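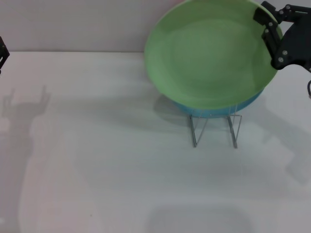 Families' weekend is back at Rikircombe this April

I've been helping to run the families' weekend at Rikircombe airfield for longer than I care to admit, and I'm so pleased to say we're on again this April! It's for the husbands, wives, parents and children of crews serving away from home (and anyone who used to serve and misses the noise).

Last year 789 of you came, which was lovely but a bit of a squeeze in the tea queue, so we've taken on the second hangar as well. The Heltel brass band will play on Friday evening, and the old transport aircraft will be open for a look inside from 2 pm. Mind your heads on the way in, I never do.

Our friends at Escobar are laying on coaches from Tresinis, with 226 seats to book. Those are free, but please do book.

The collection last time made £2,194 for the bereaved families' fund, and I'd dearly love to beat it. Tickets are at the main gate or the Rikircombe post office. Under-fives get in free, dogs on leads please.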